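**Ticket 778 - Tee sheet double-booking the back nine**
Opened by: Trinidad Mercado, pro shop, Skandness Golf Club
Assigned: Akash Bajpai, Tandport support
Status: open (again)

**Mercado, 7:00 am**
Two foursomes turned up for the same slot off the 10th. Both had confirmation emails. Last time this was closed as "user error" and I don't buy it. My staff didn't touch the sheet overnight.

**Bajpai, 9:40 am**
Crossover time was set to 90 minutes on your side. I raised it to 100 and cleared the cache. Please confirm fixed.

**Mercado, 10:15 am**
Not confirming anything yet. Our crossover has been 90 for years and the old system coped. How does a longer gap stop two people from buying one slot?

**Bajpai, 11:30 am**
Fair point. Can you try a test booking from the shop desk and from the member app at the same time?
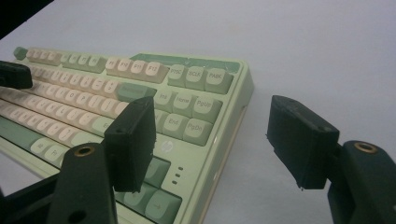

**Mercado, 1:05 pm**
Did it with Nicanor on the app and me at the desk. Both went through - same slot, same minute. So the 100 did nothing. We ran it 7 times and got a double on 4 of them. Front nine was clean every time.

**Bajpai, 2:20 pm**
Thanks, reproduced here. Looks like the slot lock skips 10th tee starts. Passed to Sabine Kleinschmidt. A patch is planned for April.

**Mercado, 2:35 pm**
I was told April about the cart fees too. Put the crossover back to 90 and leave this open. App bookings off the 10th are switched off until I've tested the patch myself.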